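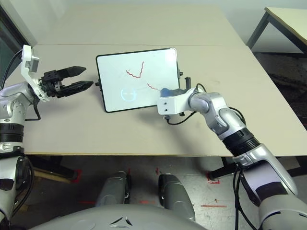
We arrived at the Drastville comic fair on Thu 11 May, a little after the doors opened. The entry was 8 dollars, and the queue was already going around the corner.

The hall has 55 tables this year. I went first to Zoria, a small press which prints only superhero stories in black and white. Their new book, Flulel, is the second part of a series about a masked heroine who loses her memory – I had read the first part on the train, so I bought it at once.

At the back they were selling old issues. A complete run of Cortés was marked at 310 dollars, and the seller would not go lower. I looked through it with clean hands and gave it back.

In the afternoon there was a talk about colouring. It was hard to hear because of the coffee machine, but I learned why the villains so often wear green and purple.

The next fair is in June, in the same hall. I would bring more cash, as only a few tables take cards.

2 comments
55 shares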